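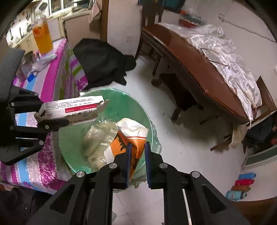
Two grippers at the bin, one with an orange and white wrapper, the other with an opened medicine box.

Progress report, November
Prepared for the Sondell fund by Villads Oddsson
Household handling rules, work package 2

Hi everyone,

You asked for something shorter than last time, so I'll try! This covers the home clean-up tasks and the rule sheet that goes with them, which we're now calling Granoslow (Velex didn't like the old name, and to be fair neither did I).

The big news is that the rule sheet is finally being used in real kitchens and dining rooms. When I wrote the first version I had a bare bench in mind and it showed. People's homes have patterned tablecloths and plastic covers and chairs in the way, and a rule like "keep the work area clear" means very little there. So that line is gone. The new wording asks the operator to pick out the path from table to bin before starting, and to move only what is in that path. Everything else stays where the household had it.

The trash section took up most of my month. I had thought it would be the easy one — pick it up, hold it over the bin, let go. Then we got into medicine packaging, and I spent a whole afternoon on the phone with the Mac an tSaoi people about it. We settled on this: an opened medicine box counts as "ask first" even if it's torn and looks like plain garbage. The operator checks with the household that the box is empty and that they don't need the printed dosage any more. Only then does it go on the trash list. Food wrappers don't need the check.

We also now have a rule for two grippers working at the same bin. One releases, moves clear of the rim, and then the other comes over. I was hoping to allow both at once, but I couldn't write a version that two operators would read the same way, so turns it is for now. And nothing gets pushed down into the bin, ever. If it's full, stop and change the bag by hand.

Liquids are still a headache. The draft says any open drink on the table gets moved by a person before the session or left strictly alone. Velex would like a set minimum distance in there. I'd like that too, but I don't want to make up a number, so I've left a blank and we'll test it properly.

On the numbers: the sheet is down to 13 rules from 30, and I think that's the part I'm happiest with. It fits on 2 pages. Operators had been skimming the long one (I would have too).

Money is fine. We've spent 3000 from the training line, nearly all of it on operator time for the walk-throughs, and I'm not asking to move anything between lines.

What I need from you:

A yes or no on the medicine rule, so I can lock that section.

Someone on your side to read the wording for households. It's plain enough for me, but I've been staring at it too long.

Next up is glassware and then cloth, meaning towels and table covers that hang over an edge. I've got rough notes for both and will send them along as soon as they're fit to be seen.

Thanks as always for the patience — call me if any of this is unclear.

Villads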